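## 2. Planning and budgeting before you order

Read this section before you send an order form to Ellness. It applies to the Gorkholm hand-held gripper kit, sold in pairs. Fitting, charging and first start are in section 4.

The kit is worn and carried by an operator who does ordinary household or shop work with it. You will therefore be buying for a room and for the people in it as well as for a bench. Most overspends at Siteldale came from things left off the first order: spare cables, shelving, and objects for the operators to handle.

### 2.1 Decide how many pairs you need

1. Write down the tasks you want to record in the first year. Use one line per task, in plain words: vacuum a floor, restock a shelf, move flower pots, fold towels.
2. Mark each task as one-handed or two-handed. Two-handed tasks need a full pair for every operator working at the same time.
3. Work out how many operators will be in the room at once. Do not plan on more operators than you have clear floor for (see 2.3).
4. Add one spare pair for every 4 pairs in daily use. A site with a single pair should still budget for a second if it can't stand a week without recording.

**Note:** Left and right grippers are calibrated together. You can't order a left-hand unit by itself as a spare. Jozef Peeters in our order office will split a pair between two budget codes if your finance department asks for this, but the units still ship together.

### 2.2 Fill in the cost sheet

The list price of one pair is €2255, excluding VAT and carriage. The price includes the marker cubes, the cables and the carry case. Everything in the table below is extra.

| Item | Who supplies it | When to order |
|---|---|---|
| Spare cables | Ellness | With the kit |
| Replacement finger pads | Ellness | With the kit |
| Marker card and stand | Ellness or your own | With the kit |
| Recording computer | Your own | Before the kit |
| Shelving and tables | Your own | Before the kit |
| Household appliances and props | Your own | Before the kit |
| Operator hours | Your own | Agree before you order |

To fill in the sheet:

1. Enter the number of pairs from 2.1, spares included.
2. Enter the consumables. Allow 2 sets of finger pads per pair for the first year.
3. Enter furniture and props at what you would pay for them new, even if you expect to get them second-hand.
4. Enter operator hours last. Include setting out and clearing away, both of which are paid time.

Appliances deserve a line of their own. They are bulky, they need somewhere to stand between sessions, and a task that uses one takes up more floor than the appliance itself. A vacuum cleaner needs room for the hose and the wand on top of the space the operator stands in.

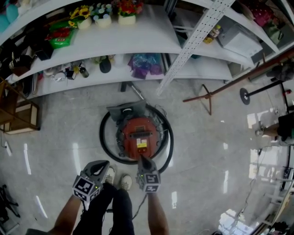 Put small props on a separate line from appliances. Artificial flowers, cups, bottles and packets cost little each but are replaced often, and a single line for "sundries" tends to be cut when the budget is reviewed. Sumaiya Roy, who set up the Siteldale budget, asks for the small props as a monthly allowance and the appliances as a one-off purchase in January.

**Caution:** Do not budget for glass or china props in the first three months. New operators drop things.

### 2.3 Check the room

Carry out this check before you commit to a number of pairs. If the room fails it, reduce the number or find a different room.

1. Measure the clear floor, leaving out anything under or in front of shelving. Allow a square of 2 metres by 2 metres for each operator doing floor work.
2. Walk the route from each socket to each working position. Price cable covers for every place where the route crosses a walkway.
3. Look at the floor surface. Glossy tiles are acceptable, but reflections from windows can make the markers hard to read. Price blinds for any window that lights the working area directly.
4. Look at the ceiling lights with the blinds closed. If you can't read a printed label at the back of every shelf, price extra lamps.
5. Choose a fixed position for the marker card. It must not be moved during a session, so keep it off any table that operators will be using.
6. Check that the fire extinguisher and the way out stay clear when all the furniture is in place.

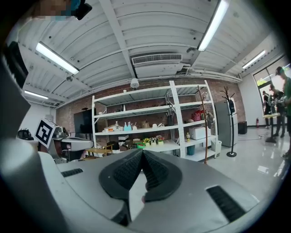

Open metal shelving is the best value for most sites. It can be reached from the front at several heights, it takes boxes and small items equally well, and it can be restocked quickly between takes. Budget for fixings to the wall if the unit is taller than the operator. Coat racks, hooks and side tables are cheap ways to add tasks without using much floor.

**Note:** People who are not recording also need somewhere to be. Allow for a standing table or a few chairs away from the working area and include them in the furniture line.

### 2.4 Get the order approved

1. Send the cost sheet and a floor plan to your account contact. For customers who buy through Dijkstra, this is Henk Timmermans. All others should write to Eldana Gashaw.
2. Wait for the written quotation. Quotations are held for 5 weeks. After that, ask for a new one, even if nothing has changed.
3. Check the quantity on the quotation. It is given in pairs. An order for "4" brings you eight grippers.
4. Have the quotation signed by the person who holds the budget and return it.
5. Order the furniture and props from your own suppliers as soon as the quotation is signed.

**Caution:** Do not book operators until you have a delivery date in writing. Ellness does not refund operator hours lost to a late delivery.

Questions about the room check or the floor plan go to Volkan Sarıgül in site planning. Please attach the plan, with the sockets and windows marked on it.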